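4.2 Folding soft paper on a hard floor

Of all the materials we tried at Wustham, thin coloured paper was the one we enjoyed most. It is cheap, it takes a crease readily, and it remembers every touch. A cloth can be shaken out and started again. A sheet of paper cannot, and for anyone interested in how folds begin this is a wonderful thing.

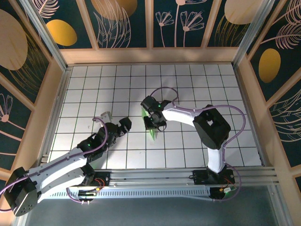
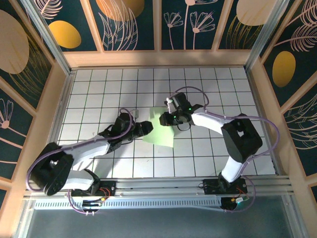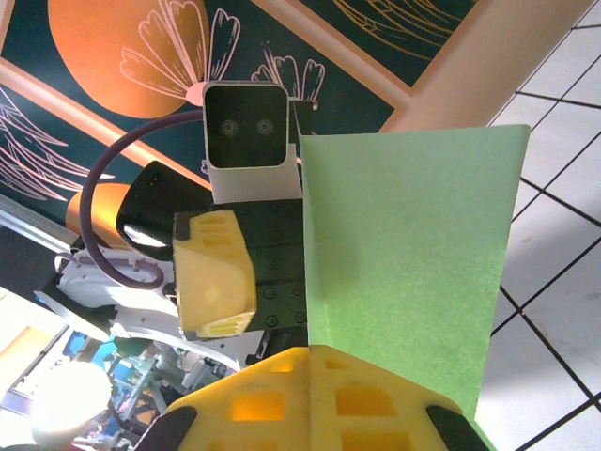

Figure 3. Green sheet, seen in three views: hanging between the jaws (first), lying at an angle on the tiles (second), and standing nearly upright with a crisp fold or edge on its left side (third).

The white tiles were Halvorsen's choice, and a very good one. Their thin dark lines give a ready reference for how far a sheet has turned, so we could judge its angle by eye before measuring anything. They also show shadows well – the greenish cast under the hanging sheet in the first view of Figure 3 is a useful cue to how thin it is.

What delighted us was how much the paper changes character with its position. Flat, it behaves almost like part of the floor, and the hard part is getting hold of it at all. A lifted or folded corner, as in the second view, makes everything easier. Upright, a crease stiffens the sheet in the same way that a folded menu stands on a table, and even a slightly uneven top edge matters little.

We logged 613 folding attempts with the Pladaslow paper set. Crumpled sheets were kept in use on purpose, following Dahlgren's suggestion, and they gave us the richest part of the collection. Old creases pull a new fold towards them – sometimes a good way off the intended line – and we return to this effect in Section 5.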